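Skileck Slotted Board and Rod Set: review

Plamura workshop accessories, reviewed 9/4/24 by Junpei Nishimura

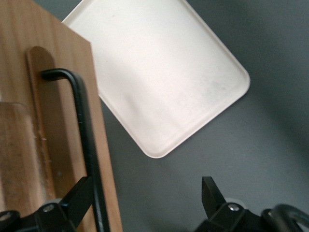
The black rod hooked through the slot in the board, with a white tray behind.

The Skileck set consists of an upright wooden board and a bent metal rod that hangs in it. I bought mine from Prulard in June and have used it at the bench ever since.

Board

Height is 219 mm on my sample. The slot is long and narrow with a rounded top. Outer faces are cleanly finished and the grain runs lengthwise, so the board looks better than its price suggests. The slot is less well done. The inner edges are darker and rougher than the faces, and there are a few small nicks and raised fibres down the left side. Five minutes with fine abrasive paper would deal with these. At this price the maker should have done it.

Rod

Matt black, 158 mm along the straight shaft. The top has a short horizontal section and then a sharp bend down. The hook sits just under the rounded end of the slot and lifts out without tools. My rod has a few faint lighter marks partway down the shaft. They do not catch a fingernail.

Load

Weights were hung from the shaft in steps up to 708 g and left overnight. No measurable bend. The older Carrasco rod I used before took a permanent set at well under that.

Tray

Not included. Mine is a plain white one with rounded corners and a low rim, and it shows grey scuffs readily. A darker tray would be more sensible.

Price paid: 13 pounds, delivered.

Rating: 4 out of 5. One point off for the slot edges.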